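**FOR RELEASE IN JUNE**

# Wiris Workshop Publishes Plans for Fletetti, a Tabletop Arm That Moves Game Pieces

Members of the Wiris shared workshop have released the drawings, firmware and calibration files for Fletetti, a small robot arm built to pick up and place flat pieces on a roll-up vinyl chessboard. The files are free to download and may be modified for home use.

The project was started by Kayode Aliyu and Ifeoma Idahosa, who wanted a machine that could be assembled on a kitchen table with hand tools and one 3D printer. The current version is the third. It uses hobby servos throughout, a single control board, and a two-finger gripper with red pads at the fingertips. All printed parts fit on a standard bed, and the longest takes 3 hours to print.

The gripper took more design time than the rest of the arm combined. Earlier fingers were rigid and closed in parallel, which worked on tall pieces and failed on flat ones. The pads are now separate parts, held by one screw each, and can be swapped without removing the fingers.

"A chess piece has a neck you can grab," said Idahosa. "A disc lying down gives you a few millimeters of edge. The pad either gets under that edge or it pushes the disc into the next square." 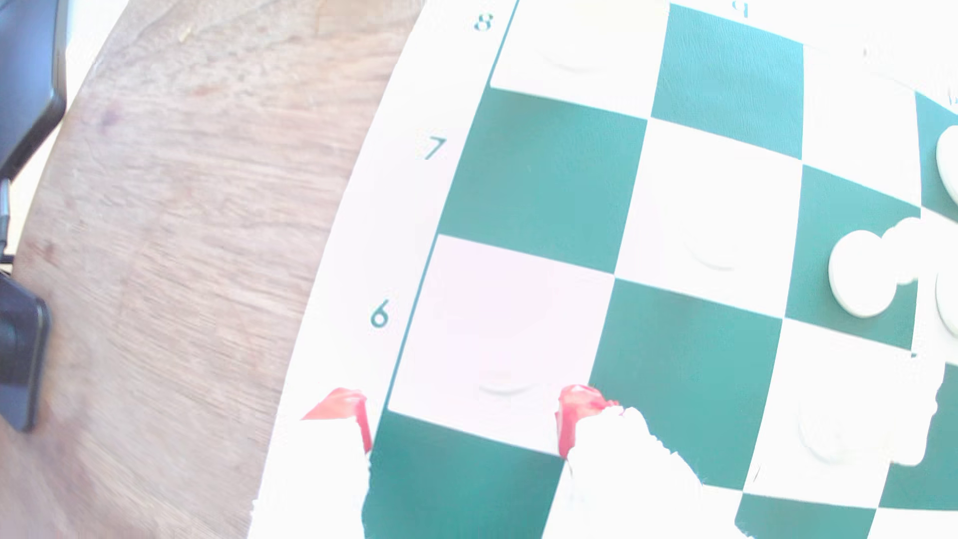 Board position is handled in software. A vinyl board seldom lies flat, and a wide-angle lens bends its straight edges further, so the program does not assume a regular grid. The user marks the corners of the playing field once, along with 16 points inside it, and the software fits a curved map to them. Each square is then assigned its own target position. If the board is moved, the points must be marked again.

Lighting remains the main limitation. White discs on white squares give little contrast under a strong lamp, and detection drops when part of the board is overexposed. The release notes recommend a diffused lamp and a fixed camera exposure. Damilola Olatunji, who wrote the detection code, is testing an edge-based method that depends less on brightness.

The team logged 3000 pick-and-place cycles on the third version before release. The pads were replaced once in that period, after wear appeared along the contact face. One shoulder servo was also replaced. The full log is included with the files.

A separate package, Yusuf, contains the motion planner. It runs on an ordinary laptop and can be used with other arms of similar reach. It does not play chess or checkers; moves are entered by hand or passed in from another program.

Wiris will hold open build sessions for people who want to assemble a Fletetti on site. Participants supply their own servos. The workshop provides printer time, screws and a bench. Places are limited by the number of printers, and members of the workshop have priority.

**Contact:** Vinh Hoàng, Wiris shared workshop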